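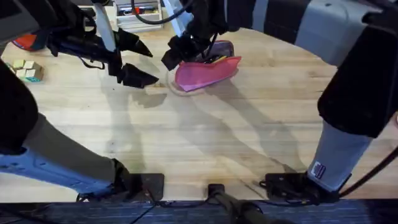

I'd been told to come after seven in the evening, when the big saw is off and you can hear yourself think. The Drumdale workshop is at the back of a yard behind a tire place, and I walked past the door twice before I found it. The builder I'd come to see was already at the bench with a mug of tea balanced on a stack of sandpaper, and asked that I leave names out of it. "My boss reads this stuff. I don't want to have the robot talk at lunch." Fair enough!

So, the two-arm build. It started in August as a one-arm build, and you can blame a pencil case for that.

"I had the left one going and I was so pleased with it," the builder told me. "I could pick up a block and put it down somewhere else, and I did that for a whole evening like a little kid. Then I tried something soft with a zipper. You can't do anything with a zipper with one hand. You just push the whole thing across the table."

The second arm took a lot longer than the first, mostly on account of money. The left one was bought half finished from another member who had moved on to kayaks. The right one came together over the winter from spare joints, a secondhand housing and a batch of cables ordered from a seller called Truno, who sent the wrong length and then, very kindly, sent the right length and let everyone keep both. I asked about the cables because there are a lot of them. Some loop over the top of a gripper, some run down behind the arms to the table edge, and I kept wanting to tidy them.

"Please don't. I tidied them once. I zip-tied everything flat and it looked beautiful, and then the wrist turned all the way over and pulled its own plug out. Now they get slack. Slack is ugly and I've made my peace with it."

We talked for a while about the soft stuff, which is what I'd really come to hear about. Wooden blocks are easy, apparently. They're the same shape when you let go as when you picked them up. A pouch is a different animal. Squeeze it in the middle and the ends fold, squeeze it at the top and whatever's inside slides to the bottom and the weight changes on you. The builder has a pink see-through one that has been picked up more than any other object in the building, and keeps a clear round dish on the table to go with it.

"The dish is mean, I'll admit that. It's clear, so the cameras have a hard time with it. I have a hard time with it. I put my elbow on it last week."

I wanted to know how often it works. Out came a notebook, a paper one with a Drorkska sticker on the front (that's the name of the build, and no, it doesn't mean anything, it was a typo in a folder name that stuck). The best evening so far was 73 tries with the pouch, and 23 of them went the way they were supposed to. I said that sounded low. I got a look.

"The evening before that I got two. Two! Out of 72. So I went home and told everybody I'd gotten more than ten times better, and my kid said that's still failing. It is still failing. I had a great night, though."

What changed between the two evenings was the fingers. The old tips were blunt and kept pinching air, so the builder went to a narrower, pointed shape, which gets in under an edge much more easily and has only one real drawback, and that's that it will poke you. There's a bandage involved. I was shown the bandage.

The table came up too. It's a nice light wooden one, much too nice for this, and it belongs to the workshop, so nothing can be screwed into it. Everything is clamped at the near edge. The first clamps crept. You'd set up in the evening with both arms lined up and by the time you packed up, one had crept over by the width of a pencil and was reaching confidently for a spot where nothing was. A member who does furniture restoration, under the name Goicoechea, lent some better ones and hasn't asked for them back yet.

Before I left I asked what's next, expecting to hear about a third arm. No. The builder wants to get back to the zipper.

"One hand holds, one hand pulls. That's the whole reason there are two of them, and I still haven't tried it. I keep finding something else to fix first. I think I'm a bit scared of it, to be truthful."

I had a go at the controls myself before the lights went off. I got hold of a block on my fourth try and dropped it on my fifth, and I've been thinking about it ever since.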